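Home Help Board > Cleaning & Storage

Musty smell in a dresser I bought secondhand, and the drawers stick

Posted by Su-bin Tak

I bought a dresser off a guy on Indelska Street in August, and I now own 9 drawers that all smell like someone's basement had a basement. The outside is fine. The inside makes my T-shirts smell like a church rummage sale by lunchtime.

So far I have tried dryer sheets (now it smells like a basement with a date), an open box of baking soda in each drawer, and leaving the whole thing by a window for a week. Two of the drawers also stick badly on damp days, which in this town is most of them. My roommate says to paint the insides. My mother says to burn it. I paid 200 dollars, so I'd like to hear from people between those two positions.

It's solid wood as far as I can tell, bare on the inside, no visible mold. What would you do, and in what order?

Filipa Brandão

Your roommate is closer than your mother, but don't paint. Paint makes sticking drawers stick more, and you'll be back on Friday asking about that.

Take every drawer out and vacuum it, including the corners and the underside. Then vacuum the inside of the dresser itself, which everyone skips and where half the smell lives. Wipe it all down with white vinegar and water, half and half, on a cloth that's barely damp. You are not mopping a deck. Stand the drawers on end somewhere with moving air for two full days, then sand the bare wood lightly with 220 grit and wipe off the dust.

Next, seal the inside with clear shellac, two thin coats. It dries fast and it's the one finish I've found that keeps an old smell in the wood where it belongs. Keep it off the runners. Those get plain candle wax, rubbed on hard, top and bottom.

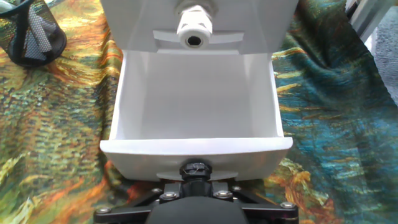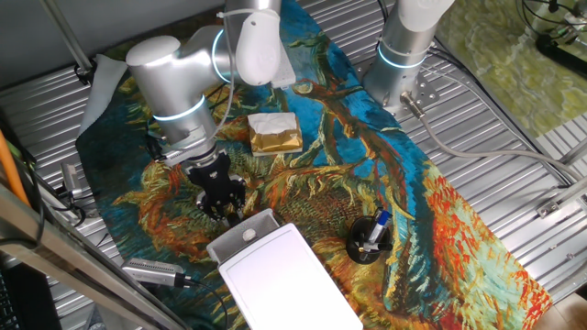 Liners come last, and only once the shellac has stopped smelling like shellac. Skip the scented kind. Plain paper is fine, or a piece of patterned cloth if you want something cheerful down there. Just use less of it than the big colorful one spread under the drawer in the second picture - cut it a hair smaller than the drawer floor or it will bunch up at the back and jam things all over again. I did mine with an old curtain and regret only the tassels.

Linik

vinegar. then more vinegar

Bickerstaff

Agree with most of the long answer, except I'd do the waxing before anything else, so you find out whether the two bad drawers are swollen or just dry. If wax fixes them, great. If not, look for shiny spots along the sides where the wood is rubbing and sand only those. Do it in dry weather if you can get any. I sanded mine in a wet spring and by January they rattled like a bus.

Also, pull the dresser a couple of inches off the wall. Mine was flat against an outside wall for years and I blamed the previous owner for a smell that was entirely my own work.

Su-bin Tak

Vacuumed the inside of the dresser. Found a sock. It is not my sock. Shellac this weekend.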